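Print this page | E-mail this page

Perception and Control for Manipulation
Handout 6: From two-handed recordings to a grasp policy
Notes by Su-chen Mak

Read this before the lab session. You will need the Madesik toolkit installed and the chopstick recordings copied to your group folder. The set has 298 episodes. All of them were recorded with two hand-held grippers, each with its own wide-angle camera.

1. What the policy sees

The input at each time step is one picture per gripper plus the finger opening. There is no overhead camera. The policy has to find the chopstick, decide where to close, and keep track of the other gripper when it comes into view.

Thin objects are hard for this. At the image size we train on, a chopstick on the far side of the cloth may be only a few pixels wide. When sticks lie across each other in a pile, the segmenter often joins two of them into one mask. Clear plastic makes it worse, as the edges come and go with the reflections.
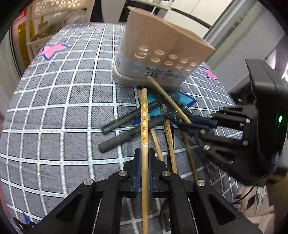
2. Getting poses out of the recordings

Madesik estimates the camera path from the video and the motion sensor. The steps are:

a. Undistort. Use the fisheye model. Straight lines on the cloth should come out straight. If they still bend near the border, your calibration file is the wrong one.
b. Track. The printed cloth gives plenty of corners, but a repeating grid can match one square over. The stars help break ties.
c. Align the two grippers. Both paths must be in the same table frame. Check the clock offset first. Ours was 44 ms before correction, enough to spoil a handover.
d. Drop bad segments. Fast motion blurs the picture and the tracker loses its features. Anything under 85 inliers gets thrown out.
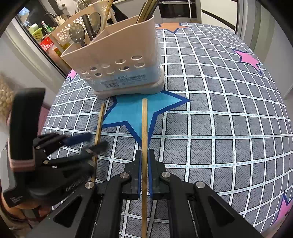

Fig. 2. Chopstick held upright, second gripper blurred at left.

Part c is where most groups lost time last year. Plot both paths before you train anything.

3. Labels for the gripper opening

We don't label grasps by hand. The script looks for the moment the finger opening stops shrinking while the fingers are still being pressed. For a chopstick the final opening is close to fully closed, so the default threshold reports a miss. Set min_width to the value in the Birnasitz config file.

Stick angle is a separate output. Fit a line to the mask between the pads and carry on along it to the tip. Don't fit the whole mask. Printed patterns on some of the sticks split it in two, and the fit then jumps between frames.

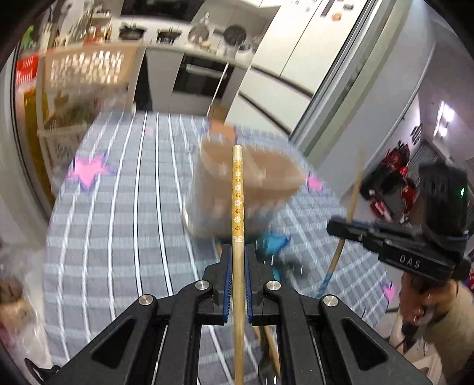 The angle should change smoothly over an episode. If you see a flip of 180 degrees, the line fit has swapped the two ends. Keep the end nearest the previous tip and the flips go away.

4. Training

Start from the checkpoint in the shared folder. Train on segments of 16 steps, predict relative motion for both grippers, and hold out whole episodes for testing. Don't hold out single frames. Save the loss curve and the seed with your report. The reference run took around 1428 steps to level off.

To hand in: path plots for two episodes, your angle plot, and one page on where the tracker failed.

Comments

Bình Võ: In 2c, is the offset added to the left path or the right?

Su-chen Mak: Left. The script prints the sign, so check it against yours.

Ngô: min_width fixed my misses but now I get grasps with nothing in the fingers.

Su-chen Mak: Turn on the mask check between the pads. It is off by default.

Last updated: November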